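Rilance 2: a planning and perception package that sells itself on setup time

Rilance's sales page says you can go from a bare arm to a working pick and place job in an afternoon. I have heard that from three other suppliers, so I went in with low hopes and a full day set aside.

The package has a camera calibration tool, an object finder, a motion planner and a browser panel that ties them together. I paid for the single-site licence at 465 a year. There is a cheaper tier without the planner, and I can't see who would want it.

Installation was quick. Calibration was slower, partly because the manual tells you to take 12 poses and the software then complains until you have given it 20. I ended up at 46 before the error settled, and the first dozen or so were thrown out without a word of explanation. If a pose is no good, tell me while the arm is still standing in it.

The object finder is the part Rilance talks about most. My test was dull on purpose: a small white object and a round green lid on a dark grey mat, with the software asked to place the first in the second. White on dark grey is about as kind as I could make it. It found the lid at once and kept hold of it. The white piece was less certain. With the overhead light on, the finder twice put a box round a bit of masking tape at the edge of the mat and gave it a higher score than the thing I wanted. You can draw a region to ignore, and that cured it, but then you are doing the perception yourself with a mouse.

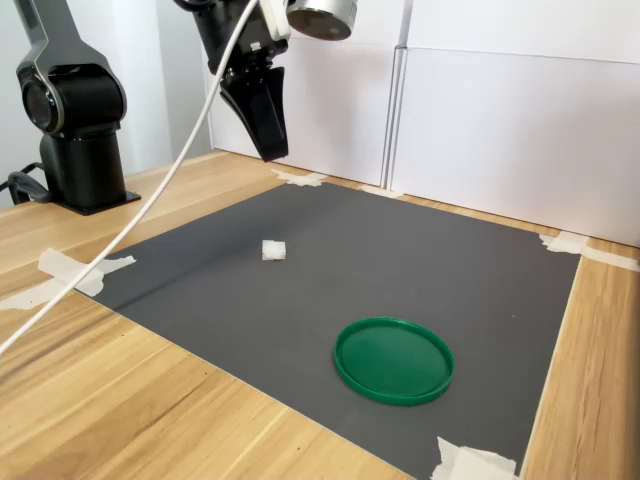
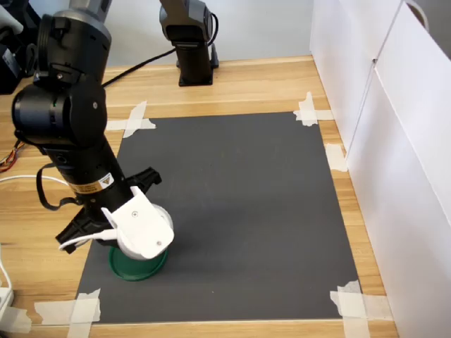
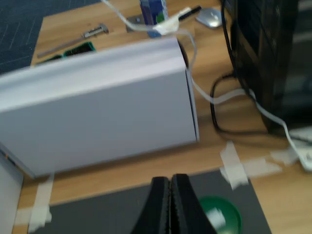
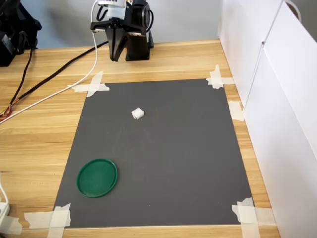
The test area from four viewpoints. The green lid is in all of them; the small white object is on the mat in the first and last.

The planner is better than I expected. Paths are smooth, and it slows down near the table without being asked. My complaint is about cables. Rilance lets you model the arm, the gripper and any box-shaped obstacle, but a trailing cable does not exist as far as it is concerned. I drew mine in as a row of thin boxes. That worked until the arm moved and the cable went with it. Flurnell's planner has had a crude cable setting for a while, and crude would do.

Shallow things give it trouble too. The grasp suggestions for the lid were mostly straight down, with the fingers closing on a rim that hardly stands up from the mat. There is an edge grasp option three menus deep, marked experimental. I would have called it necessary.

Then there is the log viewer. When a grasp fails you get a code and a timestamp. Iason Kontogiannis, who wrote the Daltura plug-in, pointed me to a hidden flag that saves the camera view along with the planned path, and after that I could work out most failures in a minute or two. Why it is off by default I don't know. The help desk told me it was "for advanced users", by which I suppose they mean people whose robot has missed something.

The September update promises a rewritten finder. I'll try it, but I'm not going to score a product on its release notes.

Worth buying? If you already have a planner you trust, no. The calibration tool is fussy and the finder needs more hand-holding than the adverts admit. If you are starting from nothing and your objects are chunky and well lit, the planner nearly justifies the price by itself. Wysocka offers a longer trial, and I would run that first on your own parts, under your own lights.

Planner: good. Calibration: passable. Object finder: not yet. Logs: find the flag.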